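The House Rules, Version Whatever

Gilberto Nina wrote to me after the last issue and asked if we have any rules for the processor work written down. Yes we do, Gilberto! They live in a ring binder that smells of coffee, and since half of you seem to be setting up something similar this year, I promised Amparo Tamayo I'd type up the parts that people outside our room might want. She keeps the binder. I mostly argue with it.

First thing, and I'll get it out of the way because it's the one I get letters on: these are bench rules. They don't replace your risk assessment or the safety standard for your arm, and they don't replace the manual that came with it. If the manual says something stricter than I do, go with the manual. We had a long back-and-forth with the Skorcombe folks over that last November, and we ended up printing it on page one in letters you can read from the doorway.

OK, the actual rules. Power cord out of the computer before it goes on the table, and the cord goes on the hook by the door (an actual hook, I put it up myself, it's crooked). Then you hold the power button down for a slow count of five. Side panel off, tower flat, and you give the case a shove with your hand to see if it slides. If it slides, it isn't ready.

Next is the speed rule, which we fought over the most. Away from the case, our arm is allowed 200 millimeters a second. Once the fingertips are lower than the top edge of the case, it's 25, and it stays at 25 until they're back out again. I wanted more. Amparo let me have more for one afternoon, watched my face when the arm went past a drive cage, and then wrote 25 back in with a very thick pen. Fine! She was right, and I've stopped asking.

The socket has its own page. Levers up and load plate open before the gripper goes anywhere near it. Hold the chip by two opposite edges, nothing touches the underside, and nothing ever drops in from a height. If the corner mark on the chip and the one on the socket don't agree, you back straight up and start over - no twisting it around down there to make it fit. And fingers (yours, I mean) stay out of the case unless the arm is stopped and you're the one holding the stop button.
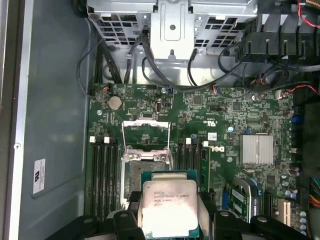
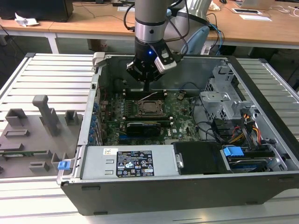

Processor work in the Dell tower: the Xeon E5-1630V3 at the open socket in the first one, the arm over the memory slots in the second.

Cables deserve a page of their own and only got half of one. Anything that loops over the board gets pushed back or tied before you run a path, and then you look again from the arm's side of the table, because a loop that looks well clear from your chair can be right in the way from over there. Same with drive cages. Our planner, Brumov, only knows what we tell it is in the case, so whoever sets up the job draws in the cage and the power supply by hand and puts their initials on the sheet. It takes ages and everybody grumbles, me included.

Then there's the log. Every pick gets a line, good or bad, and the bad ones get a sentence in plain words. "Failed" is no use to anyone six weeks later. "Left jaw closed on the lever" is great, I could kiss whoever writes like that. After 100 lines someone other than the operator reads them through, and after 1,000 the finger pads get swapped even if they look fine. I keep the old pads in a jar, don't ask me why.

Two things I'm still not happy with. We have no good rule for handing over halfway through a job - at the moment the second person just reads the sheet out loud to the first one, and it feels silly but I can't come up with anything better. And we can't agree on wrist straps. I say you wear one any time you're within reach of an open case. Puma, our sister bench down the hall, says only when you're touching parts. Write in if you have a view, and please tell me what you do at your own place, as opposed to what your binder says you do!

Amparo will bring copies to the Pillden meetup, so grab one there if you'd like the full set with her notes in the margins. The copy she's using is dated 2018-08-28, and if yours is older than that, toss it, the speed page is wrong.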